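Flurnent Two-Finger Gripper: Setup and Care Notes
Sold by Ernana. Page revised August.

The Flurnent is a parallel gripper for light household and lab arms. The maker says it comes out of the box ready to work. We have sold 113 of them and would put it differently – plan on an evening of setup, and don't believe the calibration file until you've checked it yourself.

Where to run it
The maker asks for a purpose-built cell. We don't see the need. Any room with a flat floor and somewhere to stand a tripod will do. Most customers rehearse in simulation first, and that's fine for reach and clearance. It tells you very little about wear.
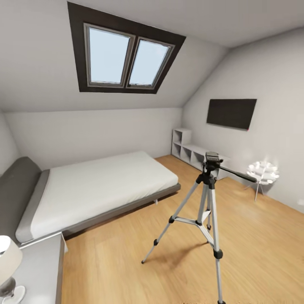

Simulated attic room, tripod up, no camera on the head.

Checking the fingers
Open the gripper all the way and look at each finger from the wrist side. On the simulated model the rim is pale and the face is matte black, with a narrow slot on the inner edge near the curved corner. Find the same slot on yours before you touch a screwdriver. Dirt in there is the first thing we look for when a unit comes back as "weak."

The manual says to clean the slot every 1,616 cycles. We can't find where that figure comes from. We do it every 100. 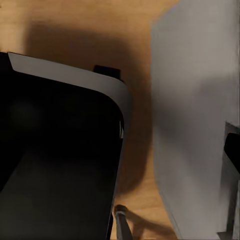

Zeroing the wide position
Send the open command with nothing between the fingers and compare both sides by eye. If one sits further in, run the zero routine again, twice if you have to. The software will report success either way, so its word isn't worth much.

Shadows are the other nuisance. The Kocabaş vision add-on has taken a dark patch on a floor for an object more than once in our tests.
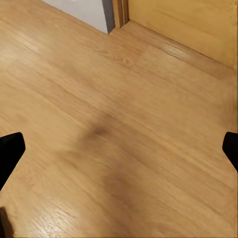 Fingers spread over bare floor, with a soft shadow between them.

Spares
Finger pair, item 169. Ships from Feltham. The "long-life" pair costs more and we have yet to see it last longer.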